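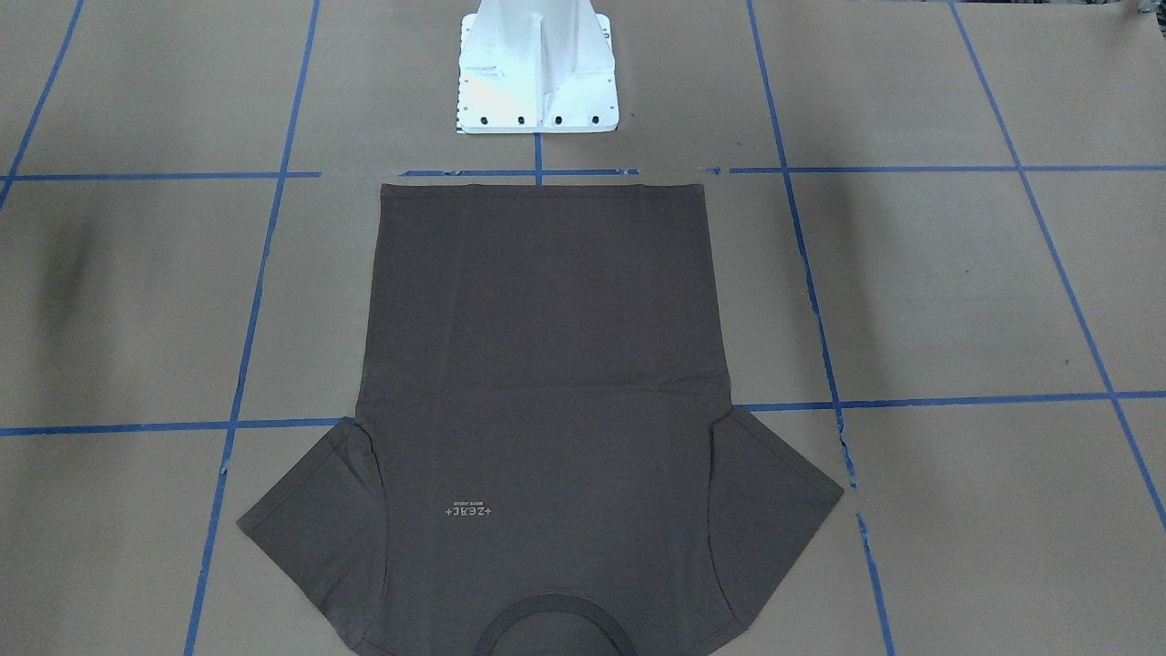
Cunance Open Day Garment Recordings
Data card, version 2

Summary
This release contains 2,944 recordings made in October during the open day of the Kokkinos laboratory in Forumton. Visitors watched two robot arms handle clothing on a papered table marked out with blue tape. Each recording covers one attempt at one task, whether or not the attempt was completed.

Contents
Recordings are grouped into 7 folders, one per demonstration session. Every recording includes video from a fixed camera and from wrist cameras, joint positions for both arms, and gripper opening. Sound was not recorded. The tasks are flattening, folding, and moving a garment to another part of the table.

Close views of collars and labels are kept at full resolution. The wrist cameras come near enough to the fabric to show stitching, and users working on garment orientation may find these views more useful than the fixed ones.

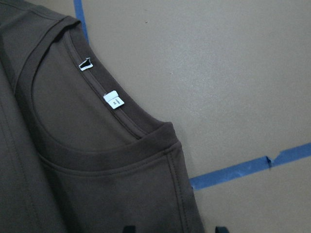

Styliani Balaskas wrote after the open day that the orientation field should refer to the table and not to the operator, as "visitors stood on every side and each of them had a different idea of which way was up." The field was changed in version 2. Files from version 1 need to be converted with the script in the tools folder.

Demonstration procedure
Sessions began at 10 a.m. An operator placed the garment, stepped back and started the program. Attempts stopped by the operator are marked "halted" in the index.
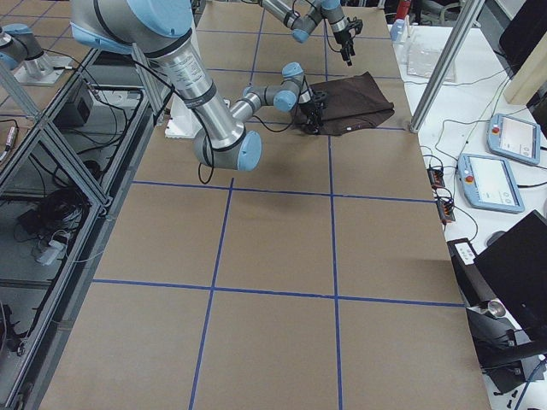

Fixed camera: gripper at the left corner of a dark brown folded cloth, second arm over the far section of the table.

Known limits
Lighting was not adjusted between sessions. Wrist video is soft at very short range – edges and creases may be hard to label there. The fourth folder lacks gripper opening for its first attempts.
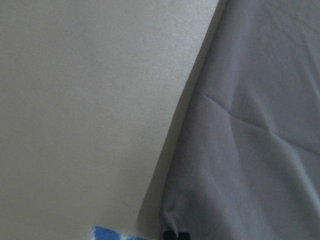 Wrist camera: folds and edge shadow, gray fabric.

Access and contact
The recordings are hosted on the Grorkalance server and may be used for teaching and research. Corrections should be sent to Şengül Taşdemir with the folder and recording number.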